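Skolura handheld gripper kit - pre-use inspection, trial unit 4
Inspector: Pornthip Ratanaporn. Supplier: Baudry. Month: April 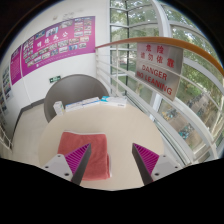 Pass marks apply to the kit as delivered. Comments go back to Baudry with the quote.

1. Finger mounting blocks seated, screws tight
PASS. Two screws per block, checked by hand driver.

2. Finger pads free of splits, ribs intact
PASS. Magenta pads, ribs run diagonally. Tips are dark-edged and meet squarely when closed.

3. Opening and closing, 20 cycles, no sticking
PASS WITH COMMENT. Slight drag at cycle 5, not repeated. Recheck at the next service.

4. Soft goods test, folded towel
PASS. Grip at the folded rim only. Manual gives no limit for thick fabric - Baudry to supply.

5. Carton test, small boxes
OPEN. Flat box to be tried lengthwise and crosswise. Record any crushed corners.

6. Weight with pads fitted
461 g. Matches data sheet.

7. Work area
PASS WITH COMMENT. Round table is stable. Railing near the table carries a DANGER NO LEANING sign; operator stands clear of it and keeps the kit on the table side. Exit sign to stay unobstructed.

8. Spare pads in case
FAIL. One pair listed, none packed.

9. Plirnari logging software starts and saves
PASS. Sodum adapter not tested.

Kit may be used for trial work. Items 5 and 8 to be closed before purchase.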